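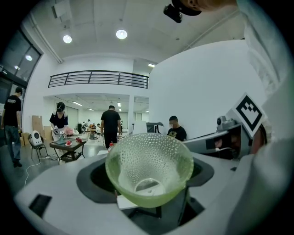
Handling, Washing and Storing Textured Glassware

Fledley House shared workrooms and kitchens
Applies to: all hirers, resident organisations and front-of-house staff

Purpose

This page sets out the procedure for handling the textured glassware held at Fledley House. It covers the green dimpled pieces, the clear ribbed tumblers and the small number of amber dishes transferred from the Clarlow rooms. Plain drinking glasses and stoneware are dealt with in the general kitchen procedure and may go through the dishwasher.

The textured pieces are issued for table use, for small displays and for general use in the workrooms. They are to be washed by hand at all times, including when they have held only water or dry goods.

Before you begin

You will need:

A plastic washing-up tub or a sink fitted with a rubber mat
Mild, unperfumed dishwashing liquid
A soft-bristled brush (the narrow brush kept on the hook beside the left-hand tap)
White vinegar
Two lint-free tea towels, one for draining and one for polishing
A lined storage tray

Scouring pads, cream cleansers and steel wool must not be used on any textured glass. Remove rings and wristwatches, and fasten back loose cuffs.

Collecting glassware from the tables

Clear bottles, cans and food packaging first. Part-full soft drink bottles should be capped, carried to the kitchen separately and emptied before recycling. Table lamps are to be switched off at the wall and moved to the back of the table, with the cord lying flat, before any glass is lifted.

Lift each piece with one hand around the body and the other beneath the base. Flared shapes, where the rim is much wider than the foot, should not be picked up by the rim. Do not nest one piece inside another for carrying. The raised dimples can catch and lock, and pieces that have locked together are frequently chipped when they are pulled apart.

Glassware is not to be left on top of equipment, on window sills or on the floor beneath chairs. If a piece must be put down part-way through clearing, place it on a table at least a hand's width from the edge.

Checking for damage

Inspect every piece before it goes into water. Hold it up to a window or a lamp and turn it slowly. Bubbles and ripples are part of the pattern and do not indicate a fault. A crack will generally show as a bright line that stays fixed as the glass is turned and can sometimes be felt with a fingernail. Run a folded tea towel, not a bare finger, around the rim. Threads pulled from the cloth point to a chip.

Damaged pieces are wrapped in newspaper, labelled with masking tape and placed in the grey tub under the kitchen bench. They are recorded in the breakages book at the front desk. No charge is made to hirers for a first breakage.

Washing

1. Line the sink or tub and fill it to two-thirds with warm water, at around 40 degrees Celsius. Glass that has held ice or has come from the refrigerator is to stand on the bench until it reaches room temperature.

2. Add a small quantity of dishwashing liquid. Excess detergent lodges between the dimples and is difficult to rinse away.

3. Wash one piece at a time. Wipe the interior with a cloth, working from the rim down to the base. In narrow-based shapes the cloth will not reach the bottom properly, and the soft brush should be used with light pressure.

4. Brush the outside in small circles. Pay attention to the area just below the rim, where lip marks and hand cream collect, and to the ring on the underside of the foot.

5. Rinse under a gentle flow of warm water, turning the piece so that water runs across the texture from several directions.

6. Place the piece upside down on a folded tea towel. Flared pieces that are unsteady when inverted may be drained on their side, provided that they are chocked with a second cloth.

Change the water after each tray, or sooner if it becomes greasy.

Removing residue and cloudiness

Cola, cordial and fruit juice leave a sticky film if allowed to dry. Fill the affected piece with warm water and a drop of detergent and leave it to stand for 12 minutes before washing in the usual way. Tea marks may require a second soak.

Cloudiness on green glass is most often mineral scale from the Clarlow supply. Mix equal parts of white vinegar and warm water, apply with a cloth, and leave the cloth pressed against the glass for several minutes. Rinse thoroughly. If the haze remains after two treatments, the surface is likely to be etched and further cleaning will not improve it. Etched pieces remain fit for display, but they should be moved to the display shelf and no longer issued for drinks.

Adhesive labels are removed by soaking. Any remaining gum may be rolled off with a little cooking oil on a cotton pad, followed by a full wash. Knives and blades are not permitted for this task.
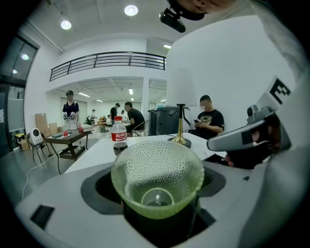
Drying and polishing

Allow each piece to drain until water no longer drips from the rim. Dry the inside first, supporting the outside with the palm. Twisting a towel tightly into a glass places strain on the wall and has been the cause of several breakages in the Geddes Room kitchen.

The outside should be patted and then wiped lightly. A textured surface will hold moisture after it appears dry, and pieces are therefore left upright on a clean towel for a further 40 minutes before storage. During the cooler months, from May to September, they may be left overnight with the kitchen door closed.

Polishing is required only for display pieces. Use the second tea towel, dry, and finish with the base. Commercial glass sprays are not to be used on anything that may later hold food or drink.

Storing

Textured glass is kept in the lined trays in cupboard 2, on the lower shelves. Each tray holds a single layer. Place pieces upright, with the felt dividers between them, and leave the corner spaces empty so that the tray can be gripped. Larger bowls go at the back of the cupboard on their own shelf.

Do not stack trays, and do not store cups on their rims. The rim is the thinnest part of most of these pieces and should carry no weight.

The older amber dishes, catalogued with the 1923 Kirusley bequest, are kept in the locked cabinet outside the Geddes Room. They are issued on written request only and are returned to front-of-house staff unwashed.

Setting out for display or table use

Choose a level, light-coloured surface where possible. Green glass shows its texture best when lit from the side, and a shaded table lamp placed a short distance away is usually sufficient. Keep glass clear of the lamp cord and well away from any hot bulb. Candles may not be burned in textured glassware, with or without a holder.

For buttons, beads or other small dry items, pour slowly and fill to no more than half. Hot liquids, including tea and soup, must not be served in these pieces.

In the event of a breakage

Ask others to stand back and close the nearest door. Put on the heavy gloves from the kitchen drawer, lift the large fragments into the metal dustpan, and collect the remainder with a damp paper towel. Wipe an area well beyond the visible fragments, including chair legs and the undersides of table edges. Wrap all fragments, mark the parcel "broken glass" and place it in the general waste bin. Broken textured glass is not accepted in the bottle recycling.

Requests for replacement brushes, felt dividers or trays should be made at the front desk before midday. Items requested after that time are supplied on the following working day.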